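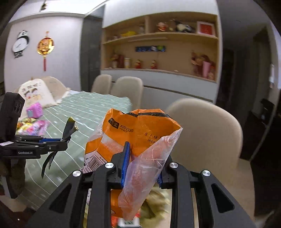
## Umverpackung bei Kleinteilen: Klarsichtbeutel dranlassen oder vor dem Einlagern entfernen?

**falzkante** · Beitrag 1

Beim Sortieren am Esstisch stellt sich mir regelmäßig dieselbe Frage. Viele kleine Artikel kommen in einer bedruckten Kunststoffverpackung, und die steckt noch einmal in einem transparenten Beutel. Auf dem orangen Päckchen sind Aufdruck („AIR CUSH…“), Größe „S | M“ und Barcode-Etikett alle auf der inneren Verpackung. Der äußere Beutel trägt für mich keine Information.

Bisheriger Ablauf:

1. Alles auf den Tisch, Snacks auf einen eigenen Haufen.
2. Klarsichtbeutel ab, in den Gelben Sack.
3. Innere Verpackung bleibt zu, Etikett nach vorn, ab in den Schrank.

Schritt 2 kostet die meiste Zeit. Lohnt er sich?

---

**Wellpappe_Nord** · Beitrag 2

Dranlassen. Der Klarsichtbeutel schützt das Etikett vor Abrieb. Bei Thermodruck sind Barcodes nach einem Sommer im Schrank ohnehin grenzwertig, ohne Beutel geht es schneller. Für eine Rückgabe brauchst du den Code lesbar.

---

**kubikdezimeter** · Beitrag 3

Sehe ich anders. Thermodruck verblasst durch Wärme und Licht, dagegen hilft eine klare Folie kaum. Gegen Abrieb ja, aber wie oft reibt im Schrank etwas?

Das Problem ist das Volumen. Ein verdrehter Beutel schließt Luft ein und lässt sich nicht stapeln. Ich habe im Juli eine Schublade (Einsatz Jindholm, 17 cm hoch) umgeräumt und nur die äußeren Beutel entfernt. Danach passten 10 Päckchen mehr hinein, hochkant.

---

**falzkante** · Beitrag 4

> Ein verdrehter Beutel schließt Luft ein

Man kann ihn flach umschlagen und mit einem Streifen Kreppband fixieren. Dann ist der Zeitvorteil allerdings weg.

---

**Wellpappe_Nord** · Beitrag 5

10 Päckchen mehr allein durch die Beutel glaube ich nicht. Da war vorher schlecht gepackt. Hast du die Päckchen beide Male hochkant gestellt?

---

**kubikdezimeter** · Beitrag 6

Vorher lagen sie. Der Einwand ist teilweise berechtigt. Mit Beutel fallen sie hochkant aber um, die Folie ist zu glatt. Insofern gehört das zusammen.

---

**randabfall** · Beitrag 7

Zwei Punkte zum Ablauf.

Erstens: Größe gehört sichtbar nach oben. „S | M“ steht bei solchen Packungen meist unten auf der Vorderseite. Steht das Päckchen hochkant, verschwindet die Angabe im Stapel. Ich klebe einen schmalen Streifen auf die Oberkante und schreibe die Größe darauf. Permanentmarker auf glatter Folie verschmiert, auf Papierband nicht.

Zweitens: Lebensmittel würde ich nicht auf derselben Fläche sortieren, auch wenn sie einzeln verpackt sind. Die Außenseiten von Versandverpackungen haben im Zweifel auf einem Hallenboden gelegen.

---

**falzkante** · Beitrag 8

Zu zweitens: Auf dem Tisch liegt eine Decke, und die Snacks sind alle verschlossen. Einen zweiten freien Tisch habe ich nicht. Die Snacks könnte ich zuerst wegräumen, das ist eine Frage der Reihenfolge.

---

**randabfall** · Beitrag 9

Reihenfolge reicht. Wenn die Decke aus Stoff ist, danach waschen. Beschichtet: abwischen.

---

**Polybeutel_PE** · Beitrag 10

Zur Entsorgung, weil oben pauschal „Gelber Sack“ steht: Klarsichtbeutel und bedruckte Innenverpackung getrennt hineinwerfen, nicht ineinandergestopft. Verbundene Folien aus verschiedenen Kunststoffen lassen sich in der Sortieranlage schlechter trennen. Papieretiketten können dranbleiben.

Saubere Beutel hebe ich auf. Größen sortiert in einer Box von Sial, Griff nach vorn. Für Schrauben, Ersatzkabel und dergleichen ausreichend.

---

**kubikdezimeter** · Beitrag 11

Die Beutelsammlung ist der klassische Fehler. Das Volumen wandert nur von einer Schublade in die nächste.

---

**Polybeutel_PE** · Beitrag 12

Bei Obergrenze eine Box nicht. Ist sie voll, geht der Rest weg.

---

**Wellpappe_Nord** · Beitrag 13

Vorschlag: Beutel dranlassen, bis die Rückgabefrist abgelaufen ist, und bis dahin alles in einer Eingangskiste sammeln. Danach abziehen und endgültig einräumen. Ich nutze dafür eine offene Kiste von Ondow, die mit Deckel (Britine) wurde bei mir zum Dauerlager.

---

**falzkante** · Beitrag 14

Eingangskiste probiere ich aus. Streifen auf der Oberkante übernehme ich ebenfalls. Welche Breite beim Papierband?

---

**randabfall** · Beitrag 15

Die schmalste, die du bekommst. 19 mm geht, ich halbiere sie der Länge nach.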